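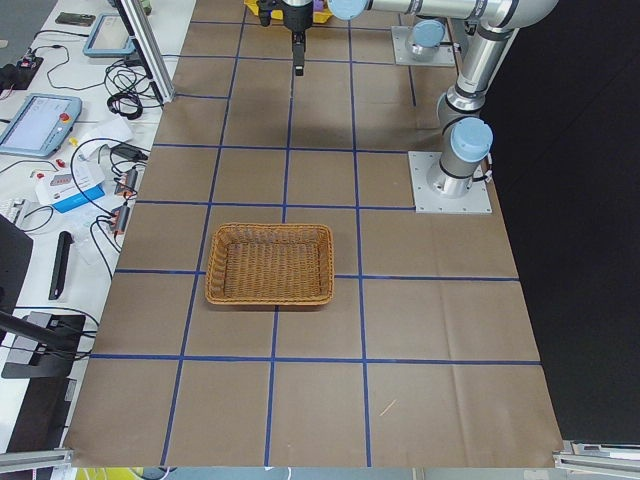
## Walking Your Way Back In

If you took most of the fall off from exercise, you're in very good company, and I'd love to see you at the Widwood track this month. We meet by the Gundton Road gate and we go at whatever pace lets you talk. That's really the only rule we have!

Start with 15 minutes, three times a week, and stay there for two full weeks even if it feels too easy (it probably will, and you'll be tempted). Your lungs come back faster than your shins and ankles do, so give your legs time to catch up. After that, add 5 minutes to each walk every week, and if a week goes badly just repeat it – no harm done.

A few of you asked in November about hills. The path up to Mostyn climbs about 500 feet and it's lovely, but please save it until you can do a flat half hour without sore calves the next morning. Going up, shorten your step and let your arms swing. Coming down is harder on the knees than most people expect, so take it slowly.

Wear shoes with some life left in them, and bring gloves. The Cadiseck shuttle still stops at the gate if you'd rather not drive, and the ride home is a nice sit-down afterward.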